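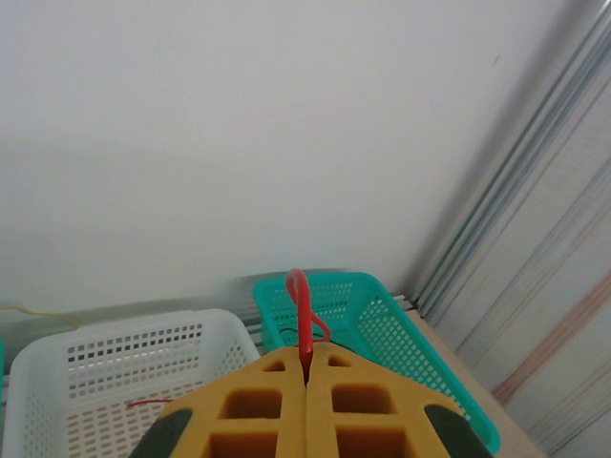 Baskets have been oversold as a cure for household mess, Jarmila Jireš told a meeting of Drustar retailers in January, and the stores selling them should be the first to admit it. Drustar agrees, up to a point, and is changing what it says about its own.

The Prultville housewares company will remove the words "clutter-free" and "organized for life" from the labels and shelf cards of its plastic storage baskets this spring. The new labels will give inside measurements and washing instructions. They will make no promise about what a home will look like afterward.

The change follows a home trial in which 42 households in and near Prultville used perforated plastic baskets for five months. The households were asked to keep small, awkward things in them: charging cords, lengths of tubing, craft supplies, bath toys, clothespins, whatever tended to end up on the floor or in a kitchen drawer. They received no instructions on sorting.

Results were mixed. In 11 households the basket was still being used for what it was first meant to hold when the trial ended. Most of the others had moved it to another room or let it fill up with unrelated items. Two had put it in the garage and forgotten which shelf it was on.

"I've read a lot of claims about storage changing people's habits, and I don't believe most of them," said Rostislav Urban, product manager at Drustar. "A basket holds things. If you drop a cord in one without winding it, you'll pull out a knot. Our basket had no effect on that whatsoever."

Cords and other long, flexible items drew the most complaints. Households that liked the perforated walls said they could find things without emptying everything out. Those that didn't said plugs and thin ends poked through the holes and caught on the basket next to it. Drustar had expected the open grid to be popular with everyone and had planned its advertising around it. That advertising has been withdrawn.

The company also looked at color. Teal is its best-selling shade, and an earlier sales leaflet suggested that giving each family member a different color would end arguments over whose things were whose. Trial households reported no such thing. Several said the children simply wanted the teal one.

"It's a nice color, and I'd leave it at that," Urban said.

Drustar is making one change to the product itself. The grid on the lower part of the walls will be finer on baskets molded from this spring on, so that small parts are less likely to drop through. The company has tested this with pen caps, hair clips and building toys at its own workbench. It has not yet been tried in homes, and the new labels will not mention it until it has.

Three outside firms have offered Drustar a matching set of printed dividers, label holders and a phone app that lists what is in each basket. All were declined. Branislav Machala, who runs the company's retail accounts, said that he could not picture anyone opening an app to find a dishcloth.

Not every retailer is pleased. Slanina, a home goods chain that carries the baskets, has told Drustar it expects plainer labels to hurt sales and has asked to keep its existing shelf cards until they run out. Drustar has agreed to this. The company does not know whether Slanina is right and has made no sales forecast for the relabeled line.

Prices stay the same. Existing baskets will still stack with the new ones. The handling advice printed on the underside has been cut to four lines:

Wind cords and tubing loosely before putting them in.
Wash by hand in warm water with dish soap.
Keep away from stoves and heaters.
Do not stand on the basket.

Households that took part in the trial may keep their baskets. A summary of their comments, including the unfavorable ones, is available on paper from the Drustar front office in Prultville or from any store that carries the line.

Press contact: Rostislav Kuruc, Drustar, Prultville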